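Search this site Search Go

Jorumbridge Wool Mill open day

September 3, 2023

I'd been meaning to get to the Skyrme mill for years, ever since my gran gave me one of their blankets (still on the bed, still itchy). They opened the doors this summer so off we went on the 52 bus, which drops you right by the weir. Entry was free but you had to book, and all 80 places went, so do get in early next June! 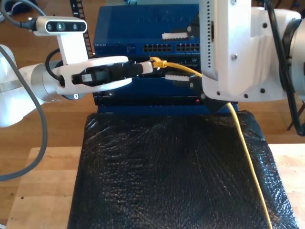
The carding room

Oh, the noise. You feel it in your teeth. Kiprono Rashidi took our group round and had to shout the whole way, poor man. The big carding machine came from a mill in Gremunau and it eats fleece at one end and lets out a soft, floaty web at the other. I could have watched it all day. We each got a handful of raw Kundovov fleece to keep, and my coat pocket still smells of sheep.
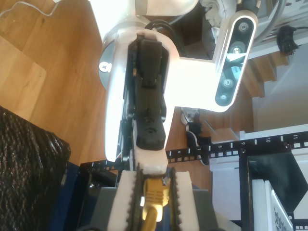
Spinning and the shop

Spinning is upstairs, and it's steep, so wear proper shoes. They've 3,000 cones of yarn on the shelves up there, every shade of moss and porridge you could want. Then the shop, where I was very good and only spent £25 (two skeins and a second of a scarf with a wonky fringe). Tea was in the old dye house. Cheese scones, a bit dry, but the ginger cake made up for it.

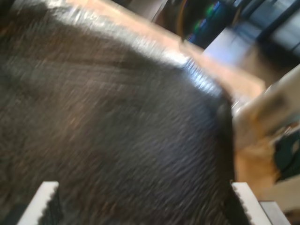 Undyed wool was what I'd really come for. I've a cardigan planned for the winter and can't decide between the grey and the natural black. Mum says black shows every crumb, but the dark ones are never just black, are they? I'm after that look of dark brown fuzz going nearly black, with a bit of reddish warmth in the middle and a silvery shine where the light gets the tips. Kiprono thought the four-ply would do it. I've swatched it twice now and the cuffs are coming up too tight, so it's back to the bigger needles.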